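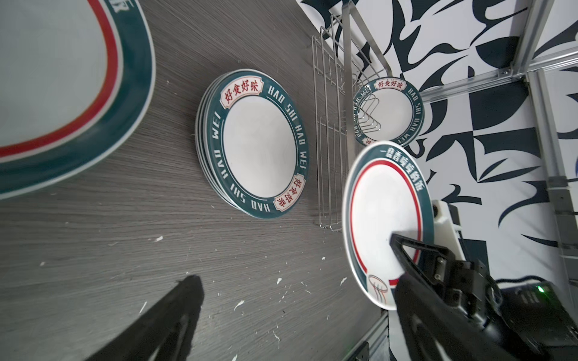

Teal-rimmed plates on the table and in the rack. The rims read HAO SHI HAO WEI.

Evness is switching its lunch counters to printed plates this July – 2,640 of them, going out in cartons of 48. The plain white ones are being retired. Most are already boxed up.

The new set is a mix. Teal rim with white capitals and cream labels is one pattern. Another has a thin red ring inside the rim and a little steamer drawing. Supplier is Leblanc, which also did the bowls last year.

Staff at the Clivedix site get theirs first, then Hinar. Both should have the full set by the end of the month, tho Hinar may run a few days behind.

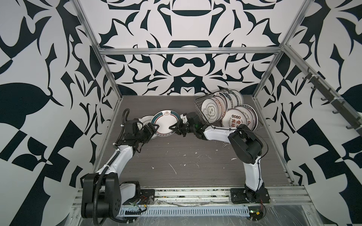

Racks stay, trays go

Plates will be stored upright in wire racks from now on, one plate to a slot. Flat trays are out. Stacks are fine on the table while sorting, but no more than 10 high, and same pattern together please.

Anything chipped goes back to Leblanc before the counters open at 11 a.m. Some 2,000 of the old plates are going to a resale shop near the Clivedix site, price not set yet. Bowls and cups are not changing.

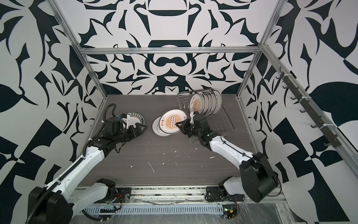 Sunburst plate, orange on white, with another one upright at the front of the rack.

The sunburst pattern is for the Hinar counter only. Reorders for it open in the fall, same form as allways.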